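**Large-print wallpaper in a small room?**

**loredana_l**
Looking at pink butterfly paper for a half bath. Is a big print too much on three walls? The roll price is $283, so I get one try.

**elamptey**
One wall only. I papered all of mine and took it down by June.

**N. Chisholm**
Disagree – one wall looks unfinished. Butterflies and moths on three sides: 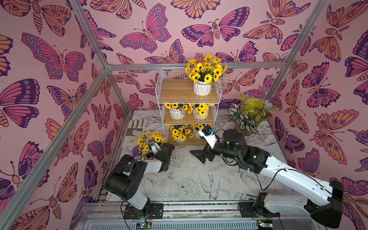
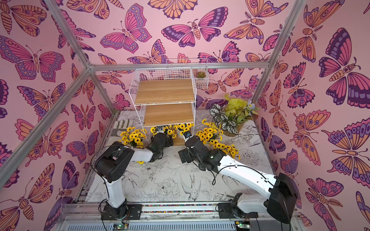

### Replies, page 2

**elamptey**
Still too busy for me. And corners eat paper when the repeat is that big.

**vrajput**
Order an extra roll from the same batch. Olus changed the dye on me between orders and the pinks didn't match.

**loredana_l**
Going with three walls. Does Olus paper need a primer over old gloss paint?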